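3.2 Montage dans l'atelier partagé

Le banc a été construit à l'atelier Plalbridge, en mars, avec deux bras et leurs pinces à deux doigts. Les vêtements sont posés à la main avant chaque essai.

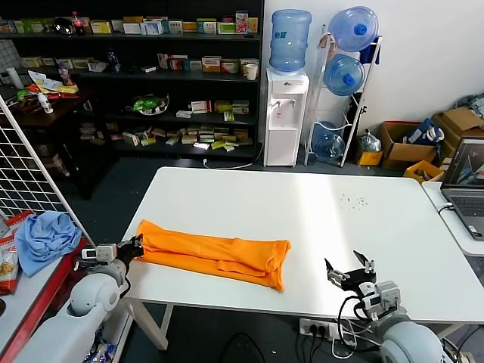
La stratégie de saisie suit celle de Ghasemi, avec 3 seuils de fermeture. Un bras tient le textile et l'autre attend, pince ouverte, comme pour le vêtement orange de la figure 4. Nous avons gardé cette règle simple.

Le calibrage demande environ 15 minutes — il est refait après chaque déplacement de la table. 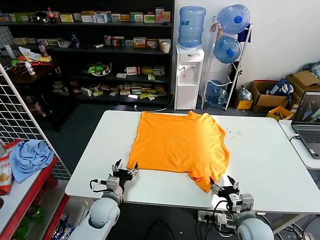 Une erreur de hauteur de 6 mm suffit pour manquer le bord du tissu. C. Haslam a donc ajouté une correction locale.

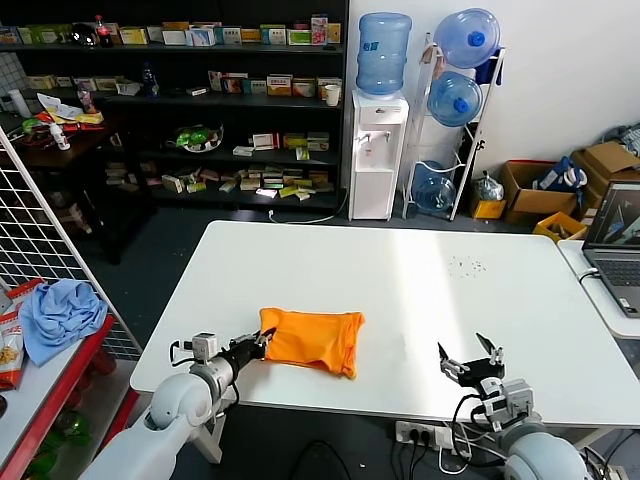

Cette correction est calculée avant la descente de la pince, et elle reste constante pendant le pli.

Figure 4. Essais de manipulation d'un textile orange sur la table blanche.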